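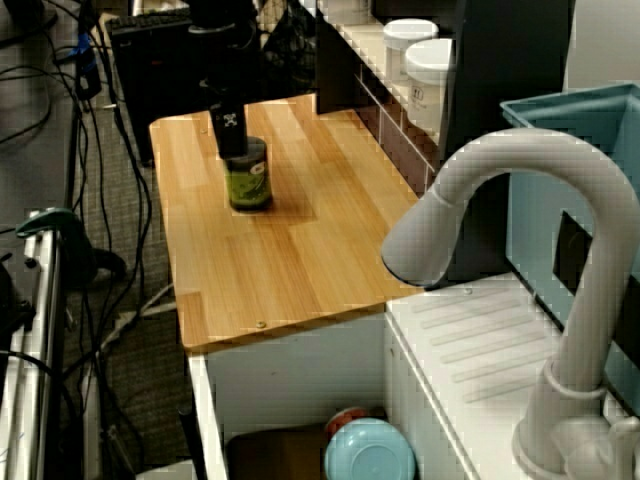

Datex began with a question we kept being asked by friends and family: can a machine do the washing up yet, or put the shopping away? Our reply, after 7 years of trying at our workshop in Stumham, is "a little, and slowly", and we are rather fond of that answer. Most of our days go on very ordinary jobs, such as taking hold of a jar on a wooden worktop beside the sink, with a big curved tap close by that an arm has to learn to keep clear of. You or I would do it while chatting about the weather (and usually do!), but a machine has to be taught where the jar is and how firmly to hold it.

We are 5 people, with 2 more joining us in September, and we share what we learn with our good friends at Getent and Wongsuwan, who look at the same chores from the shop-floor side, packing and shelf filling mostly. We would love to promise you a robot that cooks supper, but for now we would sooner tell you plainly which jobs work and which still need a person.

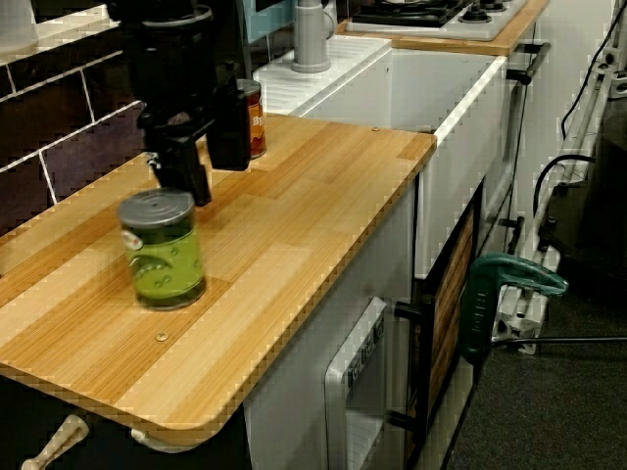

Gripper and green can at the toy kitchen, Datex workshop

Visitors are always welcome, and the kettle is still filled by hand.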